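February 20, 2024

Posted by the Undthorpe Diarist

Up far too early again, and I've only got myself to blame, having told the people at Yuen I'd have my patio questions to them by lunch. So: tea, toast, the good pen, and the cat on the one bit of paper I needed.

I should back up. In January I wrote a grumpy little entry about how there's nowhere in Undthorpe to sit down with a coffee if you've got a toddler or a pram with you. Not a word of it was meant to be a campaign! But it got passed around the neighbourhood page, and by the weekend there were 85 comments under it, most of them from parents, a fair few from people who like their breakfast quiet, thank you very much. I read every one. Some I read twice, in the bath, getting crosser and crosser.

The thing is, I can see both sides (my mother would faint to hear me say it). I've been the one with the flat white going cold while somebody's three-year-old drives a truck over my foot. I've also been the one with the truck driver. There are 3 cafés on our main street, and the only one with a high chair keeps it behind the fridge, so you have to ask, and then you have to wait while the fridge gets shuffled, and by then the child has eaten the sugar packets.

Yuen is the noodle place on the corner, for anyone reading from out of town. They've taken over the strip of pavement beside them and want to put tables out. They asked me, of all people, what families would like. I felt quite important for an afternoon. Then I sat down to write my list and the first thing on it was "a fence", which made me sound like I was keeping goats.

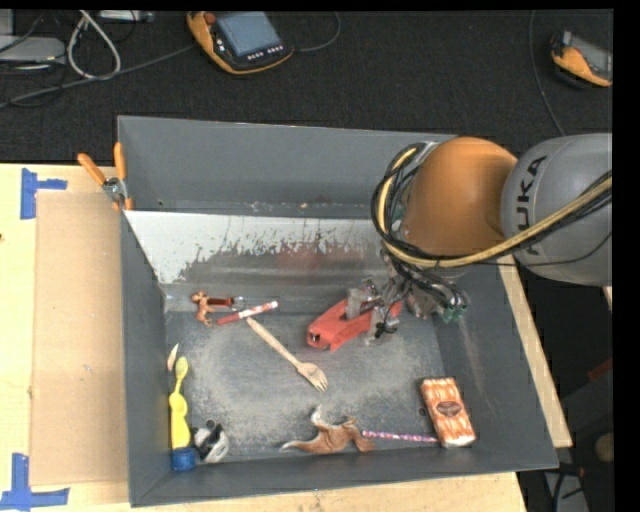 Anyway, I rubbed out "fence" and wrote "some kind of low barrier on the road side", and felt much more professional. After that it went faster. Shade, because by eleven in the morning that corner is an oven. One table with room to park a pram that isn't also the path to the loo. Half serves of the plain noodles. Cups with lids. I wanted to add "no music before ten" but that's really just me.

Walked down at lunch to drop it in and had the dumplings while I was there, as you do. They've priced up the awning and it's more than anyone hoped. The permit is its own headache. You apply through the council, you get a drawing done, you put a notice in the window, and then you sit on your hands. The girl at the counter told me the form alone made her want to go back to uni. I said I'd have a look at it for her and regretted it before I'd finished my tea.

Took the long way home past Denau, the bakery, to see what they've done with their footpath tables. Very nice, very narrow. You couldn't get a double pram through there with a shoehorn. A bloke with a newspaper had spread himself over two chairs and looked at me as though I might be about to produce children from my handbag. I bought a finger bun and ate it walking, and got icing on my scarf.

Tonight I went back to the old thread, which I shouldn't have. Somebody has now worked out that the town has 3,736 residents and wants to know what share of them are under five, as if I'd have that written on my hand. Somebody else says that if we let kids on patios it'll be scooters next. And one lovely person offered roughly 400 dollars' worth of second-hand outdoor chairs from a club that's closing down, which I've passed straight on to Yuen. They're green plastic, apparently, and stack. I've got my fingers crossed about the colour.

Must ring Gisport in the morning and ask my sister how they managed it over there. Their main street is full of little tables these days and nobody seems to have come to blows. She'll say it was the wide footpaths. She says that about everything.

Bins out, cat in, scarf soaking in the laundry sink. The form is on the kitchen table, and I've filled in the address.

Get new diary entries by email. Enter your address to subscribe. You can unsubscribe at any time.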